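Skip to content
Home | Guides | Grippers | Logging | Calibration | Forum | Search

We use cookies to remember which guides you have read and to keep you signed in. Accept all | Manage settings

How to label grasp events in wrist-camera cloth demos

A cloth demonstration is mostly waiting. The fingers travel, they dither above a fold, they close, they travel some more. Somewhere in there is the moment your policy needs to learn from, and it lasts less time than it takes to reach for your coffee. Getting that moment marked correctly across a whole dataset is the job of this page.

You will need Flistel installed, a folder of hand-held gripper recordings, and a fair amount of patience with fabric. The guide assumes your recordings have a wrist camera stream and a finger width signal. If you have only video, you can still follow along, but step 3 will be manual and you will not enjoy it.

Everything below was worked out on Brandham, our cloth set, which has 2,436 episodes in it. I have personally relabeled more of them than I care to admit, mostly due to decisions I made in step 3 the first time around.

Step 1. Import the episodes

Point Flistel at the top folder and let it index. It wants one subfolder per episode, with the video and the width log side by side. If the log is missing, the importer will cheerfully create an empty one and report success. Check the index summary before you go on. Any episode with a width range of zero is one of these, and it should go in the reject pile now.

Copy the raw folder somewhere safe first. Flistel writes labels next to the video and has strong opinions about overwriting.

Step 2. Line up the clocks

The video and the width signal come from two different clocks, and they disagree. Open the Sync tab, pick any episode with a clean open-close-open at the start, and drag the width trace until the close lines up with the fingertips meeting on screen. Apply the offset to the session. Do not apply it to the whole dataset - each session has its own offset, and I once shifted a month of September recordings by somebody else's error.

If your operators don't start each episode with an open-close-open, ask them to. They will forget by the third episode. Ask again.

Step 3. Set the close threshold

Rigid objects are easy. The fingers close, the object stops them, the width goes flat, and you have a grasp. Cloth gives you almost nothing. A pinch of thin fabric and a pinch of air produce nearly the same width, so a threshold on its own will report a grasp every time the operator fidgets.

Use the threshold to suggest candidates and let the image decide. In the Detect tab, set the close threshold to 90 percent of full travel and the minimum hold to 900 milliseconds. Anything shorter is usually a fidget. Run it, then step through the candidates with the arrow keys.

What you want to see at a true candidate is fabric gathered at the fingertips, with creases running outward from the pinch. In the navy cloth below, those creases are soft and diagonal, and they are a far better signal than the width trace ever was. The gap between the fingers is no help at all. It sits in deep shadow, and I wasted an afternoon trying to recover detail from it by raising the gamma. 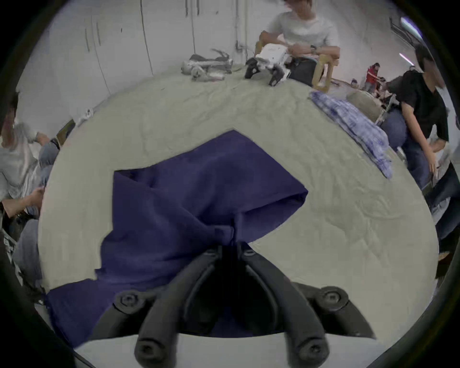

Step 4. Draw the working region

Flistel's crease detector looks at the full fisheye image unless told otherwise, and a full fisheye image contains a great deal of world. Our table has a beige-grey cover with fine wrinkles all over it, and a plaid cloth on the right side that the detector finds irresistible. Left to itself, it scores both above the thing in the fingers.

Open Region and draw a loose polygon around the fingertips, wide enough to take in the creases but tight enough to leave most of the table out. The fingers stay put relative to the camera, so one polygon will serve a whole session as long as the mount hasn't been bumped. Then tick "ignore outside lens circle". The black border has a very crisp edge, and the detector thinks it is the finest fold it has ever met.

Don't bother masking people unless they come inside the polygon. A motion-blurred pair of jeans at the rim does no harm to a label. It may matter for training later, and the Vukeo exporter has its own masking option for that.

Step 5. Mark the event

Each grasp gets three marks: contact, closed, and release. Contact is the first point where the fabric visibly responds to a finger. Closed is where the width stops changing. Release is where the creases start to relax, which often comes a little after the fingers open.

Contact is the one people argue about. Pick a rule, write it in the session notes, and stick to it even when you start to suspect it is wrong. A consistent mistake can be fixed with a script.

If you can't tell from a single still whether the fabric is held or merely crowded by the fingertips, play forward. Cloth that follows the gripper is held. Cloth that stays on the table was being admired.

Step 6. Export

Choose Export, then Vukeo format, then the Mohammadi preset if you are training with our chunked policy. The preset pads each event on both sides and drops episodes with no closed mark. It does not tell you how many it dropped. Compare the episode total before and after, and if the gap looks large, go back to step 2 and check the offsets. It is nearly always the offsets.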